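Clediren Craft and Table Group
Minutes of the August planning meeting

Held in the back room, starting at 6.30 pm. Lucie Leclerc took the chair and also took these minutes, so please be kind about the spelling.

Welcome and last time's minutes

Everyone was welcomed, including two new faces from the Muken pottery evening, and it was lovely to have them with us. The minutes of the last meeting were agreed with one change: the glazing workshop was run by the Lobo studio and the Clediren group only supplied the tea. Lucie will correct the copy on the website.

The keys have been returned. The tap in the kitchen is mended and no longer sings.

The autumn table

This took up most of the evening, and quite right too! The autumn table is our main display at the Lolusine fair and last year's was so well liked that we have been given the same corner again, with a better light over it. We all agreed to keep the homely look and to stay away from anything too grand. It should feel like somebody has been out for a walk, come home with full pockets and tipped the lot out to sort through.

The red and white checked cloth will be used again. There was a short discussion of plain linen, which had its supporters, but the check is so cheerful that it won easily on a show of hands. It needs an iron before the fair and Lucie will see to that.

We then talked about the small things, the ones that go in boxes and dishes for visitors to pick up and look at. Last year we had too many pale pieces and they got lost against the cloth. Dark and shiny is the way to go. A glossy brown piece with a few tan streaks stands up beautifully against all that red and white, and even a lumpy one has plenty of character when the light catches it. Several people said the uneven ones were their favourites, and that we should stop hiding them at the bottom.

The open red box goes on the left of the table, set at an angle so that it looks less like a shop counter. It is shallow enough for children to reach into, and the red floor of it is a real treat to see. A suggestion to line it with moss was talked over at length and dropped – the colour is too good to cover up. 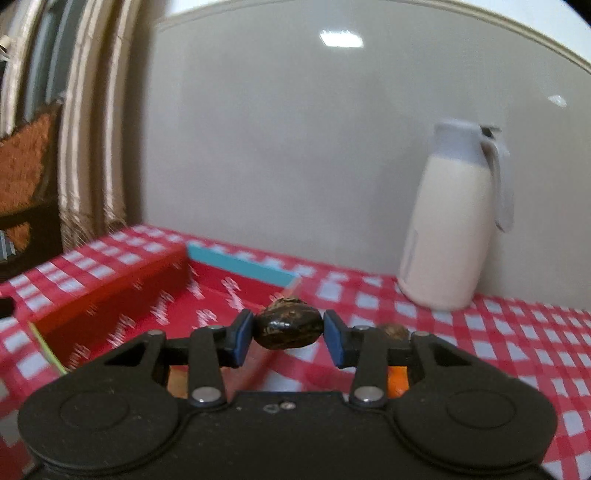 Sorting and handling

We have 360 small pieces in store, counted by the Muken members when they moved the cupboard. Warm thanks to them, as it was a fiddly job done in very poor light. They would like it noted that the count does not include buttons.

It was agreed to sort by colour first and size second. Anything chipped goes into a separate bag for the mosaic project. Anything glossy gets a wipe with a soft cloth and is then held by the ends only, as fingermarks show terribly on the dark ones.

Labels were discussed. Handwritten ones were preferred by all, brown ink on cream card, and no larger than a luggage tag. If a piece has no known maker or place, the label can simply be left blank and visitors invited to guess. There was great excitement about this idea and a few of the guesses offered at the meeting cannot be printed.

Money

Hire of the corner at Lolusine is £52, the same as last year. This was approved. A further £5 was approved for card and ink. Lucie has the receipts for the tea things and will be paid back.

Setting up

Doors open to stallholders at 8 am. The cloth goes down first, then the box, then the dishes, and the small pieces are put out last of all. Please bring a cushion if you mean to kneel. Parking is behind the hall, and the side gate will be unlocked.

Two more pairs of hands are wanted for the afternoon, mainly to keep the table tidy and chat to people. It is a very happy job and no knowledge is needed.

Any other business

The Lobo studio has asked if we would share a table with them in the spring. Everybody was keen. Lucie will write back and say yes – and ask how long the table is.

One green umbrella was left behind last time. It is on the hook by the door.

The meeting closed at 8.15 pm. Next meeting in the same room, cake by the Muken members.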